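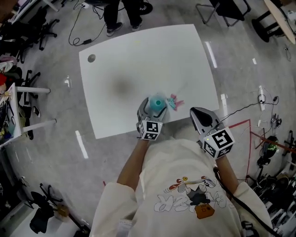
How long does the rye starter need on the bench before it goes into the dough? Four hours at the temperature we had in the back kitchen this month, and I'd pull it at three and a half if the oven has been on since early morning.

OK, July notes, test kitchen, loaf trials for the Penville order. Writing this up at 9:40 pm with flour in the keyboard, so forgive the spelling.

Started with the usual base: 100 percent flour on the sheet, 20 percent of that whole rye, the rest the strong white from Gemitz. Water at 68 for the first batch. I know Myrto wants to go higher (she always wants to go higher!) but the new Gemitz sacks drink less than the old ones and I wanted one boring batch to compare against. Salt at 2, same as ever.

Batch A mixed at 6:15 am. Dough came off the hook a bit slack, a bit shiny, smelled great. Two folds, then a third I hadn't planned, which tightened it up nicely. Shaped at 10:30 and straight into the baskets. Bake was fine. Crust darker on the left side of the deck again, so that left element really is running hot and it isn't me loading it wrong, as was suggested.

Crumb: even, a little tight toward the bottom. Taste: good but kind of polite. I'd eat it with butter and not think about it again. For Penville that may be exactly the thing, they're making sandwiches with it, but I'd still like some more sour in there.

Batch B, same flour, overnight in the cold. 16 hours in the walk-in, and the walk-in was reading two degrees warmer than the dial says, so call that a generous 16. Big difference. Blistered crust, proper tang, and it sliced clean the next afternoon. The loaves spread more than I'd like, though. One of them came out looking like a hubcap.

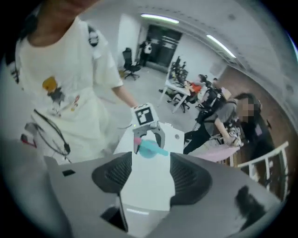
So for Batch C I dropped the water to 66 and kept the long cold proof, and that fixed most of the spread. Height was back, ears opened up on all but two, and the sour was still there. I scored those two with the old blade, my own fault. New blades are in the drawer under the scale now, please throw the old one out when it drags and don't put it back in the box with the good ones!!

Side experiment, since there was leftover dough: I rolled a couple of small ones in cracked caraway and sunflower seeds from the Antoniadis bag. The caraway took over completely. Sunflower only was lovely, toast the seeds first, ten minutes in the falling oven and let them cool before they go anywhere near the dough. I put them in warm the first time and got greasy streaks all through it.

Myrto Mitsotakis-Vlachou tried B and C side by side and picked C, then went back and ate most of B, so make of that what you like. Her note on the tasting sheet reads "more salt?" with the question mark underlined. I don't think so. I tried a pinch on top and it just tasted salty. Might go to 2.1 and not tell her.

Shelf life: kept one C loaf in paper and one in a plastic bag. At 48 hours the paper one had a hard heel and was still nice in the middle. The bagged one had gone leathery on the outside, and the flavor was flatter too. Paper for Penville then, and they can bag it themselves if they insist.

Vosska tins: finally used them for the pan version of C. They release well if you grease the corners properly, and I mean with a brush, the spray misses the seams. Lid on gave us that square slice they were asking for. Lid off rose higher and looked prettier. I filled them a touch too full and had dough creeping out under the lids, so take 20 grams off each piece next time.

To do:

- Batch D with the 66 water and 2.1 salt, cold proof only 12 or 13 hours
- get somebody to look at the left element
- ask Gemitz if the white is from a new harvest or a different mill
- feed the starter before leaving (done, 9:15)
- second thermometer for the walk-in, top shelf
- sunflower version in the pan, toasted seeds, no caraway

Starter is in the tall jar on the second shelf. I left the lid loose on purpose.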